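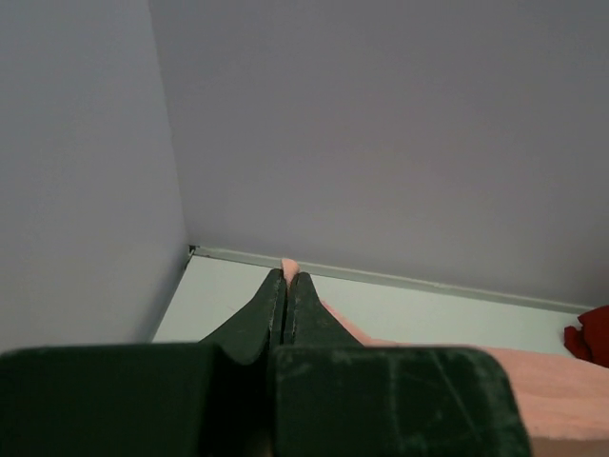
Rarudham, 10 Dec 2019

Trial of the Plalov gripper kit, continued. We're still on the loaner and I still haven't made up my mind! Today was all towels, which is the job Benham wants it for, so I stopped messing with the foam blocks and got on with it.

The pink towel is a good test piece. It's a bit fuzzy, and the fingers have to close on a small tuck of it with the tips almost touching. I had the wrist pointed into the far corner of the enclosure with most of the towel trailing off to the right, and the red cloth left crumpled past it so there's something else for the software to think about.

Closing force is set at 16 on their scale (the manual suggests 10, which felt stingy for terry). Rimantas Pärn wants the same run at 10 anyway, so that's next.

The coating bugs me. The dark green is scuffed pale along the finger edges, and the right base block is properly scratched up – the left one looks much smoother. I don't know how much of that came with the loaner, so I've emailed Morris in their support office to ask what the finish is and whether spare fingers come coated. If we buy, I want spares in the quote.

Things I like so far: the mounting plate went on without a fight, and the wrist camera gives me a decent view of the tips. Cable clip is awful. I've taped it.

To do: 100 picks with the pink towel, same settings, logged properly this time. Then the red cloth on its own.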